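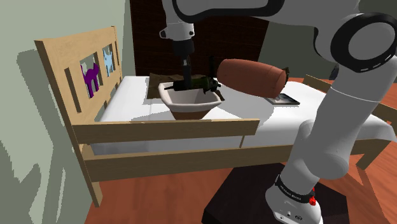

Render: Simão Cunha

Home Questions Tags Unanswered Log in

Blinded trial: do we break the code for one participant's liver result?

Asked in April by Graça Coelho

I coordinate a site for a placebo-controlled trial in adults with chronic cough. The study drug is called Prindent in our paperwork. One participant came back at week 14 with an ALT of 758, against a normal baseline. No symptoms, bilirubin normal, no new medicines reported. We stopped dosing the same afternoon and repeated the blood draw.

The investigator wants to open the emergency unblinding envelope now, so she knows what she is dealing with. The sponsor's monitor says we should hold off. The protocol only says "unblind when knowledge of treatment is necessary for the medical management of the participant." Who decides, and does the participant drop out of the analysis if we open it?

3 answers

Aarne Halonen
The investigator decides. The sponsor can ask to be called first, and most protocols ask for that as a courtesy, but the monitor can't block it or delay it. Check your delegation log to see who else at the site is allowed to do it.

Whether she should is a separate matter. The usual test is: would treatment differ depending on the answer? With a raised ALT and normal bilirubin, you stop the drug, repeat the labs, screen for viral hepatitis, ask again about acetaminophen and supplements, and consider an ultrasound. All of that happens on either arm. If there is a specific antidote, or the hepatologist would pick a different treatment knowing the arm, then open it and write down why.

Reporting does not wait for the code. If the event meets your protocol's definition of serious, or is on its list of events of special interest, send the form within the time limit, usually 24 hours from when the site became aware. The sponsor's safety group can unblind on their side for a regulator report and keep you blinded.

On the analysis: no, opening the code does not remove anyone. In an intention-to-treat analysis the participant stays in the group they were assigned to. Dosing stops, follow-up visits continue if they agree. The unblinding is recorded with date, time, person and reason – the reason is the part auditors look for.

Jamila Liyanage
Agree with the above. Two additions.

1. If you do unblind, limit who knows. The person scoring the cough diary should not be told, and the result should not go in the source notes that everyone at the site reads. We used a sealed note to file.

2. Check the bilirubin on the repeat sample before you relax. ALT above three times the upper limit together with bilirubin above twice the upper limit, with no other cause found and no sign of blockage, is treated as a possible Hy's law case, and the phone calls get a lot more urgent. Repeat within two to three days, then at least weekly until it settles.

Sérgio Torres
just open it. we had one like this at Kisville and it was placebo, guy was taking some bodybuilding powder

Comment from Graça Coelho: Thanks. Repeat ALT is lower and bilirubin is still normal. Code not opened, form sent. The protocol does list ALT above five times the limit as special interest – it was in an appendix I had not been given.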